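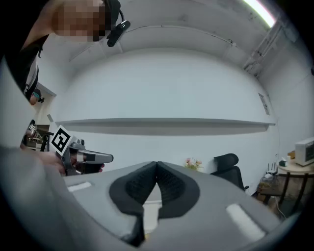
Vundley Press to collect Nilline in a single volume this July

Vundley Press will publish The Complete Nilline in July, bringing the small-press science fiction comic back into print for the first time since its original run ended. The book collects all 20 issues, along with the two winter specials and a short story that ran only in the Ham Comics Mart program.

Nilline began as a photocopied digest with a print run of 100 copies, sold by mail and from a table at the Ham mart. The series follows a ferry pilot working the flooded canals of a city called Vuvlow. Later issues moved to a larger page size and picked up a second strip, Vuvlow Nights, which is also included here in full.

Most of the original art for the first six issues has been lost. Those pages were scanned from the cleanest printed copies available, and the lettering was repaired by hand where the toner had flaked. From issue seven on, the book is shot from the original boards. Readers who know the early issues will notice that the blacks are heavier than before – this is how the pages were drawn, and the photocopier never held them well.

The covers are printed in their original spot colors, one to a page, at the front of each chapter. The letters pages have been left out, apart from the long argument about the ending of issue 14, which runs as an appendix. 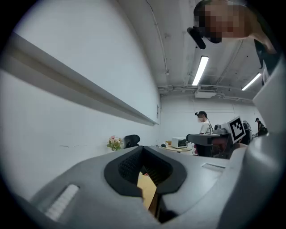 Formats and ordering

The Complete Nilline will be available in two editions. The paperback has a sewn binding and flaps. The hardcover comes with a ribbon marker and a fold-out map of Vuvlow redrawn from the one given away with issue nine. The hardcover is limited to 2,510 copies and will not be reprinted.

A further 100 hardcovers, outside the numbered edition, will carry a bound-in facsimile of the first issue at its original digest size. These are sold only through the Vundley Press mail-order list, one per customer.

Comics shops can order both main editions through their usual distributor. Orders placed with Vundley Press before the end of May ship ahead of the store date. Overseas orders go out by surface mail unless air mail is requested at checkout.

Also from Vundley Press

A collection of one-page strips from the Ham Comics Mart programs is planned for the fall. Contributors to the programs who have not yet heard from Vundley Press are asked to get in touch by mail or through the contact form on the website – several addresses on file are out of date.

Review copies

Reviewers can request a PDF of The Complete Nilline from the press office. Printed review copies of the paperback will be sent out in June. Sample pages and cover art are available on request.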